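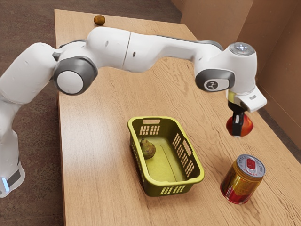
*White robotic arm over a light wooden table.*

Stinder, the regional streaming service operated from Olomcombe, moved its entire film catalog to a new compression format in May. The company's head of video delivery discussed the change with this publication on 2021-08-18. The conversation took place by telephone, and the answers have been shortened in places.

The catalog at the time of the move stood at 1,004 titles, most of them documentaries and older features licensed from small distributors. All had been stored in a format chosen when the service opened.

"We were paying to send more data than the picture needed," the head of video delivery said. "A viewer on a rural line would see the image drop to a soft, blocky version during any fast movement. The complaints were consistent, and they were fair."

The company considered two routes. The first was to buy more delivery capacity and leave the files as they were. The second was to encode everything again from the source masters, using software supplied by Yadav. Management chose the second after a trial on 151 titles.

"The trial gave us figures we could take to the board," the department head said. "Night scenes were the hard part. Film grain in dark areas takes a great deal of data, and if you remove it the picture looks like wax. Yadav gave us separate settings for grain, and we used them on nearly every title made before digital cameras."

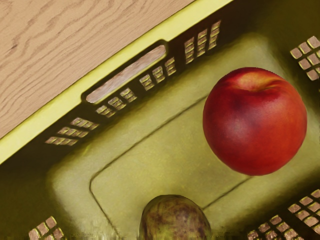 *Rim and side handle of a yellow plastic crate.*

Locating the masters took longer than encoding them. Distributors had supplied 241 titles on tape only, and several of those tapes carried the wrong frame rate on the label. Each was played through in full before work began.

Asked whether the schedule had allowed for this, the department head was direct. "It had not. We planned for a transfer and a spot check. We ended up with two shifts of staff watching tapes - some of them more than once - and the launch moved back by five weeks."

Subtitles caused a further delay. Files timed to the old versions drifted when the frame rate was corrected, and they had to be timed again by hand.

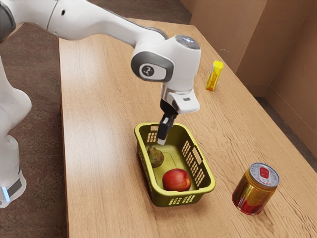
## Older devices and next steps

The new files do not play on every device. Set-top boxes sold under the Nernano name lack the necessary decoder, and over 300 households still use them. Stinder has kept a second copy of the catalog in the old format for those subscribers.

"We will not switch anyone off without notice," the department head said. "The old copies stay until we have an exchange offer in place, and the terms of that offer are still being discussed."

The service has no immediate plans for 4K. Few of its licensed films exist in a master of that quality, and the department would prefer to improve sound first. Work on surround tracks is to begin with the concert recordings, where the original multichannel mixes are already held in Olomcombe.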